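Dimeo Homes - table and kitchen tidiers wanted, Zandstead

Posted 20/02/2023
Ref: 157
Contact: Umesh Sandhu

Need people. Part time, shared houses, mostly the eating areas. Start soon as you can.

The job in short: you go in after people have eaten and left, and you get the table back to a table. Snack packets, drink cans, bottles, boxes that may or may not still have something in them. Sort, bin, put away, wipe. Then on to the next house. We look after 27 houses across Zandstead and the Bhatia side of town, most have one round table that everybody uses for everything.
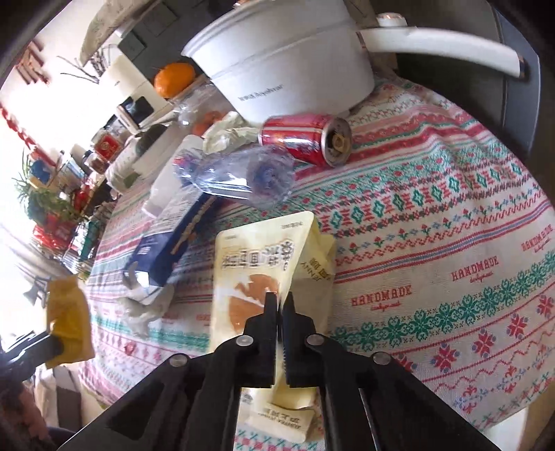 Cookie packet and cooking pot on the HANDMADE cloth.

What you'd be doing, more or less in order:

- Food packets first. Sealed goes to the shelf, open goes in a clip bag with the date on, empty goes in the trash. Check before you toss. People get upset about cookies, we have had calls.
- Cardboard flattened and out to recycling. Leave the ingredients label readable if theres still food in the box, a few residents have allergies.
- Cans and plastic bottles rinsed, seperate bag.
- Electric pots: unplug, let cool, wash the inside only. Base never goes in the sink. Please.
- Tablecloths shaken outside, spot cleaned, changed if they need it. Clean ones are in the hall closet. Patterned ones cold wash.

Bathroom things end up on the table too.

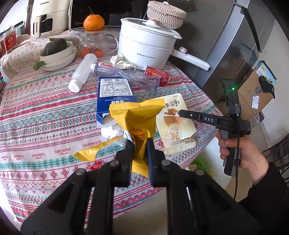 Toothpaste and so on goes back to the bathroom shelf, dont throw it out even if it looks finished. Same for clear plastic bags, fold the good ones and put them in the drawer. Anything you can't place, leave it in the basket by the door with a note and move on. No need to call me for every sock.

Hours: 20 a week, mornings or evenings, you pick one and stick with it. Extra shifts in November when the houses are full.

Pay: hourly, every two weeks. Rate depends on experience, ask when you call. Travel between houses is paid time. First 5 shifts are with somebody who knows the route.

You need:
- to be ok on your feet, some stairs
- to be on time
- basic reading, labels and notes mostly
- to leave other peoples stuff alone if it isn't on the table or the counter

Cleaning experience nice but not required. Gloves, bags and cloths come from us, pick up at the Nokar Street office before your first shift. Own shoes, closed toe.

To apply: stop by the office or leave a message for Umesh Sandhu. Say your name, which shift you want and when you can start. No resume needed. Two references, one can be a neighbor. I call back same day if I can, next day if not.

Couples and friends can apply together, just say so in the message. Still open as long as this page is up.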